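Subject: Re: [stendow-users] Pose track jumps in the first frames of an episode
Date: 14/05/2023

> After the update from April our converter rejects many episodes.
> The gripper pose jumps by several centimeters near the beginning
> and then it is stable. Is this a problem of the calibration, or
> should we change the filter in Zumine?

Hello,

I had the same trouble and I think your calibration is fine. Please look first at the order of the steps. In the new version the marker correction runs before the visual odometry has enough features, so one bad marker detection can move the whole start of the track.

I tested with our bathroom set, which has 300 episodes. With the default settings 169 of them had at least one jump. After I set marker_warmup to 4 the jumps were gone in nearly all episodes, and the policy training in Mollen accepted the files without complaint. 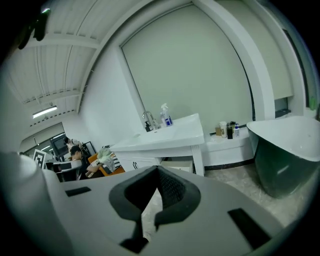

The second thing is the mask. If the gripper housing is not masked completely, the tracker takes points on it, and these points never move in the image. The odometry then believes that the hand is standing still. I draw the mask by hand once for each device – it takes a few minutes – and save it next to the intrinsics.

I would not change the filter in Zumine. It hides the jump but the velocity stays wrong, and the controller will learn it.

Could you send the log of one rejected episode, with the first 3,000 lines? I can run it on the Ji branch and compare.

Best regards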